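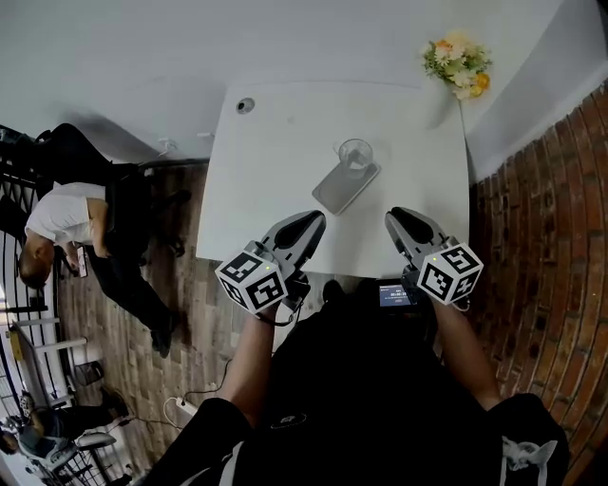
I love a good checklist, and hand-held gripper work badly needs one!

We write pages of rules for robot arms (fences, speeds, stop buttons) and almost none for the people who teach them by hand. At Tradmont, Rupert Kaufmann went through 1,471 recordings and threw out 72, mostly over small stuff a one-page standard would have caught. His page has 11 lines now, and I think every lab should borrow it.

My favourite is line five: both markers in plain view before you start. It takes a breath to check, and it's a joy to see a whole crew doing it the same way. 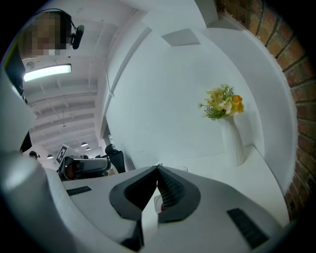
What I'd add

Cables. Give them a set path, on the table and on the floor, and write it down. Then review the page every July, with the people who hold the grippers doing the editing.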